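Re: [tabletop-demos] episode count before the freeze 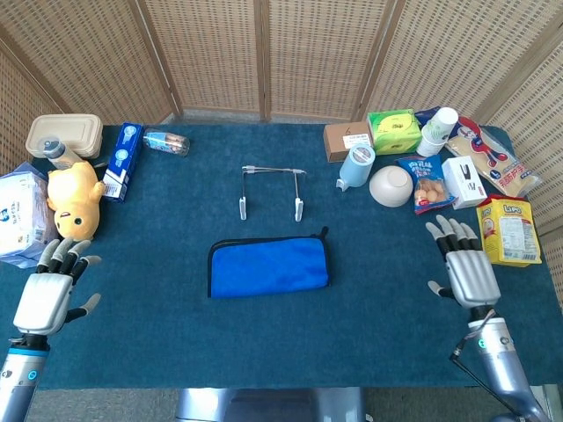

Unai Cifuentes wrote:
> Can someone give me the real number for Hetosville? The sheet says
> 1,869 but the Minix index shows less than that. Also are we keeping
> the pouch task or not, I need to know before I cut the val split.

Quick answers, typing between runs.

1,869 is everything recorded, bad takes included. Index only has what passed review. Use the index. 568 episodes are still waiting on labels, all from November, please don't train on those yet. Half have the old prompt text and it doesn't match what the arms do.

Pouch: yes, keeping it. Same table layout as before, clutter pushed to the two ends, pouch and wire stand in the middle. We do 20 takes per layout, then reshuffle the ends. Middle stays put or moves a hand's width, no more. If you want more variety there say so now, cheap to change today, a pain next week.

Things I'd like agreed on this list:

- Operators stop the take when the hand bumps the clutter. Tejada wants those kept as recovery data. I'm fine either way but need a seperate tag.
- Thumb calibration before each block. Skipped it on 16 takes, all flagged, drop them.
- Object names. "box" is useless when there's four of them. Color plus type, please: green box, yellow box, white box. Same for the bottles.

Flodamine loader still chokes on takes under two seconds. Not fixed. Workaround is in the readme, bottom of teh page.

Val split: hold out by layout and not by take, otherwise you get near copies on both sides. I can send the layout ids tonight.

Back to it, left hand needs a restart.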